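4.2 Customer ratings of contractors before and after handover

We asked homeowners who had hired a contractor for a pool, patio or bathroom job to rate the firm twice. The first rating was given on the last day of work, and the second came after the first full season of use. Of the 434 households contacted through the Wiltow register, 147 returned both forms. The forms were the same each time and used a scale from 0 to 100, with eight items covering price, timing, cleanliness, contact with the crew and quality of the finished work.

Scores for contact with the crew changed very little between the two forms. Scores for quality of work moved more, mostly downward, and the drop was larger among owners who had never hired a contractor before. Owners with at least one earlier project to compare against gave lower first ratings and kept closer to them. Kovács and Orbán found the same pattern in their study of roofing customers, though their second form was sent much sooner.

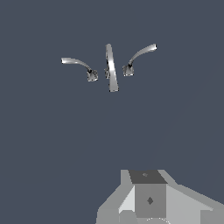
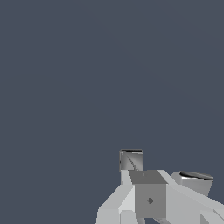

Figure 3. Computer-rendered views against a plain dark background. First: faucet set with spout and two lever handles. Second: small cube with a metallic finish, and gripper.

Written comments were coded by two readers, Gál and Retamal, working apart. Where they disagreed, Coppens read the comment and made the final choice. Most comments on the second form dealt with what happened when the owner called the firm back. An owner who reported a leak or a loose tile and had it fixed quickly often rated the firm higher than one who reported no fault at all. We did not expect this, and the group is too small to say much about it.

Follow-up visits were also recorded differently from firm to firm. Dromard logged every call, while Fülöp logged only those that led to a repair. We therefore left call counts out of the model in Section 5 and used the owner's own answer to the question "Did the firm respond when you needed it?" Forms returned in April were kept in the sample even where the pool had not yet been opened for the year.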